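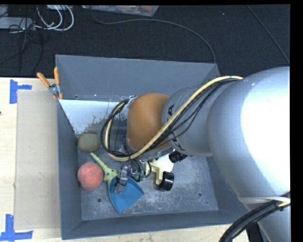
How many advance readers does a first novel need before the reviews start coming in? For Prerkalby we settled on 200, and I'd go with that number again, though I'd mail the copies out earlier than we did.

Notebook, July, after lunch

Went through the whole stack of reader cards this morning with a pot of tea, and what a pleasure it was! Endang Sutanto had already sorted the long ones from the short ones (bless her), and 11 of them run past a full page. Most people loved the ferry chapters. Five said the middle drags, and I'm afraid I agree with them – I've read chapter nine more often than anybody alive and I still skim the letter. 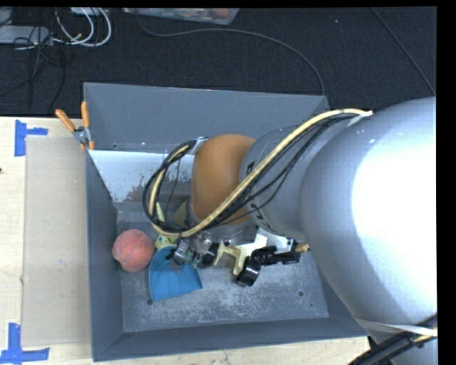
The other thing I want to get down before I forget is the back cover. Brimodgate would like two quotes, short ones, and my favorite card is far too long to fit. I'll write to the reader and ask if we may trim it. Ghiță thinks we should keep the line about missing a train stop, and so do I.

Still to do: cards for the Zirska reprint, same box, same pencil codes.

Last updated: July

Comments

endang: The trimmed quote is fine with her, she wrote back right away.

pagesandtea: Loved this book, read it in two evenings! Chapter nine didn't bother me a bit.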